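Heart Rate Drift on the Sakstead Loop

4 Nov 2025

I have been keeping the same easy-run route since July, and I finally have enough repeats of it to say something about heart rate drift. The route is the Sakstead reservoir loop, done twice, with the short out-and-back along the service road at the end. It is mostly packed gravel with one paved stretch by the dam. There are no traffic lights, so I never have to stop the watch.

Drift, for anyone who has not run into the term, is the slow rise in heart rate over a long effort when the pace stays the same. You start out at one number, you hold the pace, and an hour later the number is higher. Heat does it. So does losing fluid. Poor aerobic fitness does it too, and that is the part I wanted to measure.

The method is simple. Split the run in half by time. Take average speed divided by average heart rate for each half. The percentage drop from the first half to the second is the drift. The usual rule of thumb says that under five percent means you were running below your aerobic threshold. I would not put much weight on any single result, but a string of them on the same course is useful.

Settings, in case someone wants to copy them. Chest strap, not the wrist sensor. The wrist sensor locks onto my cadence, and for the first ten minutes it will happily report 164, which happens to be my step rate and nowhere near my pulse. Recording interval set to every second. Auto-pause off. I drop the first mile from the calculation, because heart rate takes that long to settle and leaving it in makes the drift look worse than it is.

I have 17 usable runs. I threw out 4 others: two with a dead strap battery, one where I stopped to help push a car out of the ditch, and one in a thunderstorm that I cut short at the boat ramp.

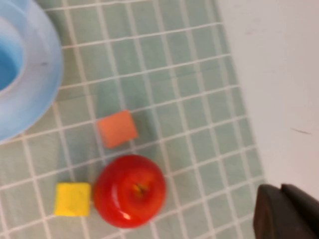

The early runs were bad. In July I was drifting between nine and eleven percent at a pace I would have called easy in conversation. I blamed the weather, and the weather was part of it. I started going out before sunrise and the figure came down by a couple of points, then stopped moving. At that stage the only thing left to change was the pace.

So I slowed down. I set a cap on heart rate and walked the hill behind the pump house whenever I went over it. This was dull and I did not enjoy it. The Benítez cutoff, which I used to run without thinking, became a walking section for most of August. My weekly mileage stayed the same but took a good deal longer to cover.

By the end of September the drift was under five percent at the capped effort, and I had stopped walking the hill. The last three runs were all under four. The pace at the same heart rate is also quicker than it was, but those days were cooler, and I can't separate the two effects with the data I have. I would need a run of warm mornings, and there won't be any now until spring.

Some notes on shoes. I used the same 2 pairs throughout, alternating, and I see no difference between them in the numbers. The older pair is past the mileage where I would normally retire it. The left heel counter has gone soft and I have a blister to go with it.

Fluids made less difference than I expected. I carried a bottle on half the runs and left it at home on the rest. With runs of this length, in cool weather, the results overlap completely. In July I think it mattered, but I was carrying the bottle every time then and have nothing to compare it with.

The reason for all this is the Govport half marathon. I ran it last year and went through halfway feeling fine, then lost time in every mile after the Gitonon bridge. Looking back at that file, the drift was already past eight percent before the bridge. I had put the slow finish down to the headwind.

I plan to hold the cap for another two weeks and then add one faster session, probably mile repeats on the paved stretch by the dam. The long run stays as it is. I have also ordered a new strap, as the contacts on this one are corroding and I have been getting dropouts in the first few minutes. I'll run both straps together once before switching, one on the watch and one on the phone, and post the two traces if they disagree.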